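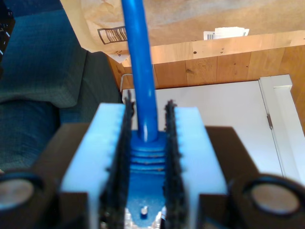
By Britt-Marie Eklund | Updated October 5, 2025

Data > Relationships and family > Ukine Letters Corpus > README

Ukine Letters Corpus: data card

Summary

The Ukine Letters Corpus is a set of 361 anonymised letters written to a family relationships advice column, with the published reply to each. The column ran in the Bedton community paper under the name Ukine. The letters deal with estrangement between adult siblings, disputes over the care of aging parents, and the division of household labour between partners. The corpus is intended for qualitative coding and for teaching interview and casework skills. It was not built as a training set for automated advice, and the licence excludes that use.

Contents

- letters/ – one plain text file per letter, UTF-8, Unix line endings
- replies/ – one plain text file per reply, file name matched to the letter
- codes.csv – topic and relationship codes, one row per letter
- codebook.txt – definitions for all 18 topic codes, with inclusion and exclusion rules
- CHANGES.txt – version history

File names take the form of a four-digit serial. Serials follow the order of receipt. Gaps in the numbering are letters withdrawn at the writer's request and should not be treated as missing data.

Fields in codes.csv

- serial: matches the file name
- writer_role: parent, adult_child, sibling, partner, in_law, other
- subject_role: same values as writer_role
- topic_1: primary topic code, required
- topic_2: secondary topic code, may be blank
- contact_status: current, reduced, none, unclear
- outcome_note: 1 if the writer sent a follow-up letter, otherwise 0

The contact_status field records what the writer states at the time of writing. Where a letter says the parties "haven't really spoken", coders were told to use reduced, unless the letter also says that no contact has taken place. The earlier value "strained" has been retired. It was applied to nearly everything and did not discriminate between letters.

Collection

Writers were contacted through the paper and asked for consent to archive. Letters with no response were left out. Handwritten letters were transcribed by Jutorum, which also supplied the first pass of anonymisation. Spelling and punctuation are the writer's own. Underlining in the originals is marked with underscores, and crossed-out words are omitted unless the sentence cannot be read without them.

Anonymisation

Personal names are replaced by role tags such as [SISTER] or [EX-HUSBAND]. Towns, employers, schools and clubs are replaced by generic tags. Ages are kept to the nearest five years. Where one letter mentions several people in the same role, the tags are numbered in order of first mention. The numbering restarts with each letter, so [SISTER 1] in one file has no connection with [SISTER 1] in another.

Some details could not be tagged without losing the sense of the letter, mostly family businesses and inheritance disputes in a small district. In these cases the passage was paraphrased and enclosed in double square brackets. Paraphrased passages should not be used for word counts or any analysis of style.

Coding

Each letter was read independently by 2 coders using the Yusof scheme. Disagreements on topic_1 were settled by discussion, and disagreements on topic_2 were left blank. The scheme separates conflict over money from conflict over favours, a distinction that coders found hard to hold in letters about unpaid child care by grandparents. Read the codebook entries for both before comparing the totals.

Known limitations

- Only one side of each relationship is heard. Statements about the other party's motives are the writer's.
- Older women are over-represented among writers who gave an age and gender.
- Letters peak each December and tend to concern holiday arrangements. Seasonal comparisons need care.
- Replies were shortened to fit the page in some issues. The full versions were not kept.
- Serial 0214 has a reply but no usable letter text. It is retained so that cross-references in later replies resolve.

Sensitive material

Some 14 letters describe threats or controlling behaviour by a partner or relative. They carry topic code SAFETY and are held in a separate folder, supplied on written request. Anyone using them in a classroom should tell students in advance and have local support contacts on hand.

Licence and citation

Free for non-commercial research and teaching. Do not attempt to identify writers or to contact the families described. Cite as: Eklund, B.-M., Ukine Letters Corpus, with the version number from CHANGES.txt.

Corrections to transcription are welcome. Quote the serial and the line.

Contact | Copyright Ukine Letters Corpus | Back to top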